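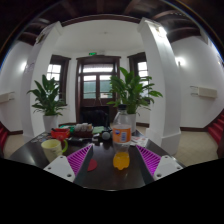
Rosalind Achterberg

Notes for Session 2: The Hand-Held Gripper

Welcome back, everybody, and thank you for wiping down the benches on Sunday, they looked lovely. Tonight we leave the arm alone and spend our time with the gripper you carry in your own hand, the one we have been building at the Clonbridge workshop under the name Faltent. I know a few of you were hoping to get to motors (so was I!), but a good hour with the fingers will save you a great deal of grief later on.

Start with the jaws. Each one has a magenta ribbed insert that narrows toward the tip, with a dark gray strip along the inner side, and it's the strip that should meet the object. The ribs are there to let the finger bend and wrap a little. If yours feels stiff as a ruler, print it again with thinner ribs and don't be shy about it, I went through a small mountain of them myself.

Next, the approach. Bring the open jaws down on either side of the bottle and stop before you touch it. Look at the gap on the left, then the gap on the right, and shift your wrist until they seem even to you. Only then close, slowly, and keep your elbow tucked in.

A drink bottle with just a little left in the bottom makes a fine first object. It's light, it tips if you bump it, and clear plastic is hard for a camera to make out, so you'll learn plenty from one. Mugs come after that, and please leave the handle for last.

Don't clear the table, either. I like papers, boxes and plants behind the work, as a home has all of those.

For next time: up to 222 tries with any object you like, written in your Cliltlow log sheet, misses included. Bring the sheet even if it's messy.

1,899 views | 617 shares | 2 comments

printed my ribs too thick, twice. thinner ones are on the bed now

Does the log sheet have to be on paper? Mine is a spreadsheet and I'm rather fond of it.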